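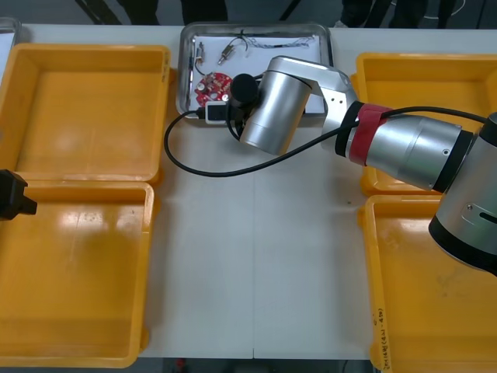
The Bin with the Writing On

Ten to six and Florencia on the phone again. Is it ready. Is it boxed. Is somebody standing by the door with it.

No, no, and no.

"Almost," said Chaimae.

She had the phone wedged against her shoulder and both hands in a carton, pulling out padding. Wrong carton. Padding and more padding and a packing slip for somebody in another building. She shoved it under the bench with her foot.

"Almost like this morning almost?" said Florencia.

"Better than that."

"The van leaves Bitar at six thirty. He won't wait, Chaimae. He waited last time and I had to hear about it for a month."

"I know."

"Two kits. Just two. The rest can go tomorrow."

"I know!"

She hung up, which was rude, she'd say sorry later. Two kits. One was done, taped and by the door since lunch. The other one was on the tray. Most of it was on the tray.

She went back to the white table and looked at it. The little metal one with its wires. The brassy connector, its thin black wire curled off to the side like it was bored. The harness, laid out long on the paper the way Mostafa taught her, so you could see the braid and not trust your fingers. Paper in the tray, always paper, a small thing rolls on steel and then you're on your knees with a flashlight.

And the other piece. The sleeve. Where was the sleeve.

Not on the tray.

She checked the yellow bins. Top left, nothing, just the ceiling lights shining back up at her. Bottom left, nothing, a scuff. She leaned over to see in the top right one and it was nothing too. Bottom right. Nothing but those gray smudges she'd scrubbed at twice in August and given up on.

All four of them wiped out and ready for the new lot. She'd done that herself. At three o'clock, feeling very pleased with herself, singing probably.

"Chidubem!"

No answer.

"Chidubem, when I emptied the bins, where did I put it all?"

His head came around the shelving. He was eating something. "Where did YOU put it?"

"Yes."

"You're asking me."

"I'm asking anybody!"

He came over, wiping his hands on his pants. Tall, slow, never once in a hurry, it made her crazy on days like this. He looked at the tray for a while. He looked at the bins for a while. The clock over the sink said five fifty-three.

"It's the Wiveck kit," he said.

"Yes it's the Wiveck kit."

"So you need a sleeve."

"Chidubem. I swear."

"What size?"

And that was the thing. She opened her mouth and shut it again. The sheet said sleeve, one, see bin. She had the sheet in her back pocket, folded in 6, soft as cloth by now, and she got it out and flattened it on the edge of the table and there it was, Mostafa's typing. Sleeve, 1. See bin.

They both turned and looked at the bin.

Bottom right, the one with the marker on it. He'd written it up the side instead of along, so you had to tip your head like a dog. Small dark characters, numbers, and then more numbers in parentheses. It had been there longer than she had. It had been there so long she'd stopped seeing it, the way you stop seeing a light switch.

"What does it say?" said Chidubem.

"You read it."

He tipped his head. "Two. Slash. Fourteen?"

"Okay."

"Valentine's Day."

"It is not Valentine's Day."

"Two fourteen. February. It's a date."

"Why would he put a date on a bin? And then what's in the parentheses?"

He got closer. "Four point four. To four point eight. I think. That could be a six."

"Where?"

"The eight. Or it's a smudge."

Five fifty-five.

She tried to think like Mostafa. Which meant thinking with a pencil behind each ear and a cup of tea going cold on top of the cabinet where it wasn't allowed. He was not a man who explained. He'd trained her for two weeks, mostly by taking things out of her hands and putting them back the other way up. No, like this. See? And she hadn't seen, but her hands had. Then he'd gone off to his daughter's and left them a drawer full of sharpened pencils and those sheets. See bin. See shelf. See Mostafa, one of them said, and that had been funny till he wasn't there to see.

"Call him," said Chidubem.

"He doesn't pick up. He's got that phone he keeps in the car."

"Call him anyway."

She called him anyway. It rang and rang. She walked up and down while it rang, between the table and the sink, and looked at the seam down the middle of the tabletop where the panels met, a few specks of whatever on it. She pressed one with her thumb. Just dirt. She'd been half hoping.

Ring. Ring.

"Yes," said a voice. A lot of wind behind it.

"Mostafa! It's Chaimae. From Clusier. From work!"

"I know where you're from."

"The bin with the writing. On the Wiveck kit. What does it mean?"

Wind. A car door.

"Which bin?"

"Yellow."

"They're all yellow."

"Bottom right! The numbers, up the side. Two fourteen and then the ones in parentheses."

"Ah," he said. Then nothing for so long that she took the phone off her ear to see if it had died.

"Mostafa?"

"I'm thinking. It was when Mohcine was ordering. He'd get the sleeves in all mixed. A bag of 200, every size God made. I used to measure them at night." He sounded almost happy about it. "The first number is the drawer. Second one is the place in the drawer."

"And the parentheses?"

"What fits. The small end and the big end. In millimeters, what else would it be?"

She was already waving at Chidubem, drawer, DRAWER, and he was already strolling to the cabinet like it was a museum.

"Two," she hissed. "Drawer two!"

"Is it busy there?" said Mostafa.

"It's five fifty-eight."

"That isn't what I asked."

"Yes. It's busy. Florencia's having kittens. Are you okay? Is it nice there?"

"It's windy," he said. "The little one calls me by my first name. I don't care for it."

Drawer two stuck. It always stuck. Chidubem put his foot on the cabinet and pulled and the whole thing came out at once, all the way, and he stood there holding it in his arms like a cake. Little compartments, row after row. Half of them had no numbers on anymore.

"Count," said Chaimae.

"From which side?"

"From which side, Mostafa?"

"From the window."

"There's no window. They moved the cabinet."

"They moved the cabinet?" More upset than he'd been about the grandkid.

"In spring. For the sink. From which side??"

"If you're standing in front and the handle is to you, left. Left, and then down, and then left again. Like reading."

Chidubem put the drawer on a stool, handle towards him, and counted under his breath, touching each one. She couldn't watch. She watched. He got to ten and lost it and began again, and she said nothing, she bit the inside of her cheek and said nothing, the best thing she did all day.

"Fourteen," he said.

He tipped it out in his palm. Sleeves. A little heap of them, dull, all the same.

"Got them," she said into the phone. Her voice went funny. "We've got them. They're all here, Mostafa."

"Of course they are. Where would they go?"

"Thank you. Thank you! I have to, I've got to run."

"Put paper down," he said, and the wind took the rest.

She took one sleeve, tried it. It slid up and sat. She breathed out. Six o'clock, and the clock over the sink was two minutes slow besides, she remembered that now.

Box. Foam. The metal one first, wires tucked. Connector. She wound its black wire once around her finger and slid the loop off and laid it in. The harness last, she lifted it at both ends so the braid wouldn't kink, and then it kinked anyway and she smoothed it and it was fine. Sheet. No, she needed the sheet. Copy the sheet. No time, pen, wrote it on the lid. Tape. The tape made that scream it makes.

"Go," said Chidubem. He had both boxes, he'd got the one from the door and stuck the other on top before she'd even let go of it. Moving fast! She hadn't known he could. "Keys?"

"You've got the keys."

"I've got the keys."

He went. The door banged, came back, banged again. She heard the car not start, then start.

It was 80 to Bitar if you got stuck behind a truck, minutes, but he'd go by the back way, past Grinance and the lake, and be there in twenty. He'd make it. He'd make it or Florencia would stand in front of the van, she was capable of it.

She texted her. On its way. Sorry I hung up.

Then, because she had to do something with her hands, she put drawer two back. It took a hip and some language. Fourteen had been empty of a number as well, so she found a marker in the pencil drawer and wrote it on, neat and small. Then thirteen, beside it. Then twelve.

Her phone buzzed on the white table.

Florencia. It said, Which door is he comming to?

Chaimae looked at it.

"Oh no," she said, and dialed.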